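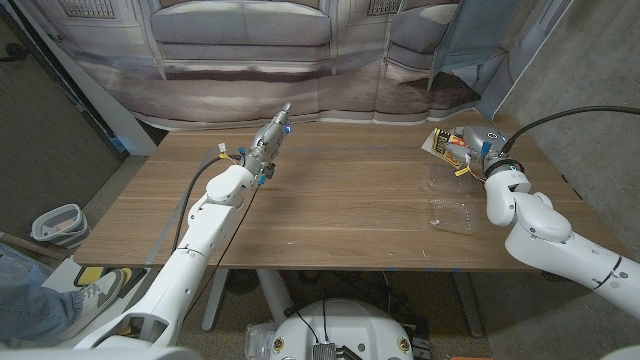
Kinmont Neighbors Help Board > Home and Kitchen > Furniture

Oil finish on a secondhand table gone sticky, do I strip it?

posted by porchlight_kj

Hi all. Bought a used table in September from the resale barn out past Kinmont, paid more than I meant to but whatever. Brown top, nice straight grain, solid wood as far as I can tell. Seller said it had been done with "some kind of oil" and that was all I got out of her.

So the top felt a little dry and I put on a coat of Koltedum table oil, the one in the flat tin. Wiped it on with an old T-shirt, went to bed. Next day tacky. Waited. Six days later still tacky, newspaper sticks to it, my sleeves stick to it. Did a second thin coat becuase somebody at the hardware store said that would "wake up" the first one. It did not. Now it's worse in the middle than on the ends.

Do I have to sand the whole thing down? I own one sanding block and very little patience. Also we eat on it, so would like to not poison anyone. Having people over at the end of the month if that matters.

----

dry_creek_916

Don't sand yet!! You'll just gum up the paper, I went through a whole pack that way on a bench.

Too much oil left sitting on top, that's all this is. It needs to be wiped off after maybe fifteen minutes, really wiped, until the rag drags and comes away almost clean. What you have is the extra that never soaked in and is half cured.

What I'd do:

Open the windows. Mineral spirits on a clean rag, do a patch the size of a dinner plate someplace it won't show much. Rub with the grain. If the goo comes up, keep going in patches and change rags a lot. For stubborn bits use a gray scuff pad with the spirits, light pressure. Wipe dry. Then leave it alone a couple days with a fan going.

IMPORTANT spread the rags out flat outside to dry, one layer, not in a pile and not in the trash can. Oily rags can heat up and catch fire by themselves. Same goes for that T-shirt, where is it right now?

If it looks dull after, one very thin coat, wipe it all off, done. And no eating straight off it until it's fully cured, give it a few weeks. Plates and a cloth are fine before that once it's dry to the touch.

----

mabel_401

just put a tablecloth on it lol. ours was sticky for a year and then it wasn't

----

tannin_and_tea

Mostly agree with the mineral spirits answer, couple things to add.

If the spirits do nothing at all, the stuff underneath may not be oil. Sellers say oil when they mean any finish that isn't shiny. Try a drop of water on a clean spot. Beads up and sits there = probably varnish or poly or a lot of wax, and oil over that can't soak in, so it stays gummy forever. In that case get all your oil off with the spirits and stop. No more coats. Old varnish can look dry and just need a cleaning.

Wax is the other one. I had a sideboard with years of Ginari polish on it, took three rounds to get down to anything.

Cool damp rooms slow it down too. Mine's in a back room that never gets warm and a coat of Lūse hardwax took forever in there, moved it by the kitchen and it was fine by the weekend.

For the middle being worse, that's where you poured it, right? Put it on the rag next time, not on the table.

----

porchlight_kj

ok yes I poured it. T-shirt was in the laundry room in a bag, it is now flat on the driveway with bricks on the corners, thank you for that. Did the test patch at lunch and the goo is coming up, brown rag, smells awful. Water beads a little, not a lot?? Going to do the rest tomorrow morning and leave the fan on it.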